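Intro to Food Service Operations, Unit 6
Table setup, dishware and turnover (lecture notes)
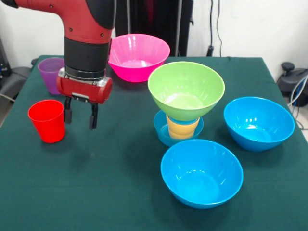
1. Where we are

Last unit was receiving and storage. Now front of house. Read the Tileck case before section 4 or it won't make much sense. Slides are up, these notes go further than the slides in a few places (par levels esp).

2. Words you need

Cover = one guest place, and everything on it. Also used for "one guest served", so "we did 100 covers" means 100 people ate. Both uses on the quiz.
Turn = one full use of a seat, from sitting down to reset.
Par = how many of an item you need on hand to get through service without running short.
Breakage allowance = extra stock you buy knowing some will be lost. Includes chips, theft, things thrown out with the napkins.
Dead stock = items owned but not in rotation. Back shelf stuff.

3. Par levels

Basic idea: count your seats, then think about where each piece is at any given moment. One on the table, one in the dish area, one clean on the shelf. That's the "three sets" rule and it is where most small places start. Not a law. A cafe with a fast machine can live on two. A banquet hall with the dish room down a corridor needs more.

Worked case. Hall with 100 seats, soup course. Bowls at three sets = 300. Add the breakage allowance. Then ask how many guests actually take soup, since a buffet lunch and a plated dinner are very different here.

Common mistake: setting one par for all dishware. Cups go much faster than bowls. Guests take a second cup, put it down somewhere, take a third. Bowls mostly stay where you put them. Set seperate pars.

Second mistake: never looking at par again. Menu changes, par changes. Review when the menu is reprinted at the latest.

4. Case: Tileck canteen

Staff canteen, lunch only, 600 covers on a full day. Two serving lines. Complaint from guests was slow lines, complaint from staff was no clean bowls by 12:40. Management wanted to buy more bowls.

What they found when they walked it through:
- Plenty of bowls owned. A lot of them sitting dirty in the return racks.
- Return racks at the far end of the room, emptied only when full.
- Dish machine idle for the first part of lunch, then swamped.
- Cups and bowls mixed in the same rack, sorted by hand at the machine.

Changes: racks emptied every 20 minutes full or not, cups and bowls split at the return point by the guests themselves (signs above each rack), one person moved from the line to dish for the first hour. No new bowls bought.

Discussion for seminar: which change mattered most? You can't tell from the case, they did all three at once. Think about how you'd find out. Also who lost out, because the line was one person short for that hour.

5. Plastic, china, melamine

Quick version, full table in the textbook.
China: looks good, heavy, holds heat, breaks. Costs you in staff effort too, a full tub of china is a real lift.
Plastic: light, cheap, fine for kids and outdoor service. Scratches, stains from tomato and curry. Check the marking for dishwasher use before you buy.
Melamine: tougher than it looks, not for the microwave. Toss when the surface is worn through.

Mousavi (second reading, the hotel) went with china upstairs and plastic by the pool. Two kinds of stock, two storage areas, two pars. Worked OK until pool stock started turning up in the dining room. Color coding fixed most of it.

6. Resetting a table

Order matters less than doing it the same way every time.
Clear everything, including what looks unused.
Wipe, or change the cloth. If a cloth stays, check it from a low angle for crumbs and wet spots.
Handle bowls by the outside, cups by the base or handle. Never fingers inside the rim. Inspectors look for this and so do guests.
Stack like with like. Don't nest cups that are still wet, they stick and they smell.
Last look from the chair side, where the guest will be.

7. For next time

Read: Bumus, pages on linen contracts. Short.
Do: par sheet for a 20 seat cafe, breakfast and lunch, cups, bowls and side plates. State your assumptions at the top. No assumptions, no marks, I mean it this time. One page is enough.
Optional: the Skaltotell catering report, only if you're writing your paper on events.

Quiz covers sections 2, 3 and 5. Section 4 is for seminar only. Bring a calculator, phones stay in bags.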